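Prydderch Evening Classes: Setting a Table for Tea
Handout 2, Coasters and Mugs
Jun 18, 2024

Hello again everyone! Last time we got completely carried away with tablecloths and never reached the coasters, so I've written up what I meant to say and we can get straight on with the practical bit tonight.

I used to think a coaster was a coaster. Then I ruined the top of my mother's sideboard with a teapot, and I've been a bit of a bore on the subject ever since.

Woven ones first. Rattan is my favourite for everyday use because it's light and it goes with nearly any mug you own. It does hold on to crumbs and drips, though, so give it a shake and wipe it with a damp cloth – please don't leave it to soak in the washing-up bowl. I did that with a set of Neltano ones in May and they dried the shape of crisps.

Next, the shaped and see-through sort. These are lovely on a busy worktop, as a bit of the surface shows through and they don't fight with it. The catch is the petals. A mug with a wide bottom hides most of the pattern, so try a few mugs before you settle on one (half the fun, I think). Any flowers near the edge will still peep out.

Then plain round ones with a coloured rim. Very forgiving! Put your heaviest mug on these.

A word on handles. I turn mine towards the person who'll be drinking, and I leave enough room to get a whole hand round without knocking the neighbour's cup. Big looped handles need more space than you'd expect.

For tonight: pick two mugs that don't match and find each one a coaster. Stand up and look straight down on them, then sit and look again. Jot down which pairing you'd keep. The Daron box has the spare coasters in it, and the Zendus cloths are for wiping up.

Next week is milk jugs, so bring one if you've got one.

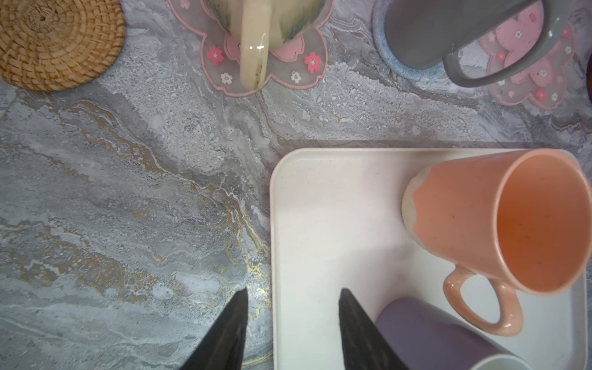
Mixed mugs and coasters on a marble-patterned worktop, with a rattan coaster to the left.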